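Re: [illport-lettings] Water meter readings at change of tenancy

> The handover sheet asks for gas and electric but there is no line
> for water. We have had two disputes over this since the Antwi
> flats went on meters. Can the sheet be changed, and who is meant
> to take the reading if the outgoing tenant has left early?

The sheet can be changed. I have added a line for water under the electric reading, with a box for the meter serial number. The new version is in the shared folder and replaces the one from September.

The reading should be taken by whoever does the check-out inspection. If the tenant has already gone, take it on the day the keys come back and write that date next to it. Do not use the supplier's estimate. In one of the two disputes the estimate was out by 37 cubic metres and the landlord ended up paying the difference. 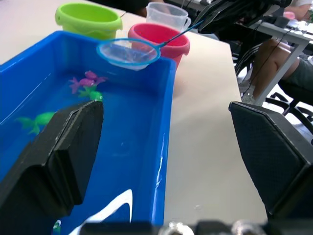
Toy fish in a blue tub of water.

Location of meters at the Antwi flats: numbers 2 to 11 have theirs in the ground floor cupboard, left of the stairs. The rest are under the kitchen sink, behind a panel held by four screws. Flat 49 has an older dial type. Read the black digits only and ignore the red ones.

Sininum House is not metered and stays on the fixed charge, which is included in the rent. Put "n/a" in the new box for those tenancies. Leaving it blank causes Skimimix to reject the form when it is uploaded, and the error message does not say which field is at fault.

Two points are still open. I do not know whether the outside tap at the back of the Antwi block runs off a tenant's meter or the landlord's supply. The plan shows it on the landlord's side, but the pipe goes through the wall of flat 2. Also, the cupboard key is missing from the office set. If anyone on the list has it, please return it before the next check-out.

Old sheets already signed do not need to be redone.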